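Stornmont Opens Shared Kitchen for Residents of Nolalthorpe House

Residents to cook, eat and wash up together from April

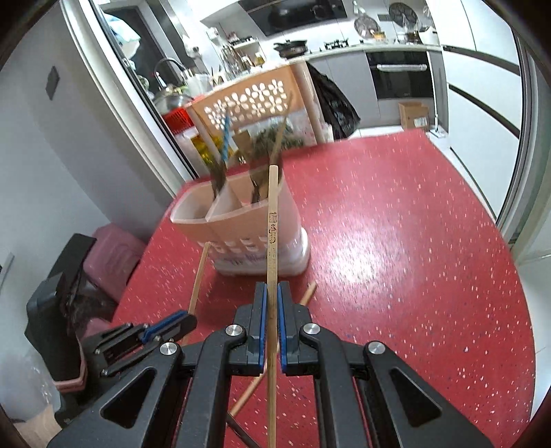 Wooden chopsticks and a pink utensil holder on a red table in the shared kitchen at Nolalthorpe House.

NOLALTHORPE - Stornmont, the housing association, announced today that the shared kitchen at Nolalthorpe House will open to all residents of the building in April. The kitchen will be available daily until 9 p.m. and may be used without charge.

The project was carried out over 15 weeks with household goods supplier Drulix, which provided storage pieces and tableware. Residents were invited to contribute items from their own homes, and almost 20 households did so.

Storage has been kept within easy reach. Chopsticks and other long utensils are kept at the table in a pale pink plastic holder with two compartments and slots near its base. A peach-colored plastic shelf unit on light wooden legs provides further space, and a red plastic basket is kept on the countertop close to the sink.

"Residents told us that they wanted a kitchen that felt like the ones they already had," said Harvey Grewal, Head of Resident Services at Stornmont. "They asked for color and for ordinary things that are easy to replace. We have followed their wishes."

Eun-seong Oh, who coordinated the project for Drulix, said the company had set aside its usual catalog layout. "Every building cooks differently - the table came first in this one, and the storage was planned from there," Oh said.

Two group meals are planned for the opening month. Residents who wish to attend may sign up at the front desk. Those using the kitchen at other times are asked to return utensils to their holders and to leave the sink clear.

Inquiries may be directed to the Resident Services office at Stornmont.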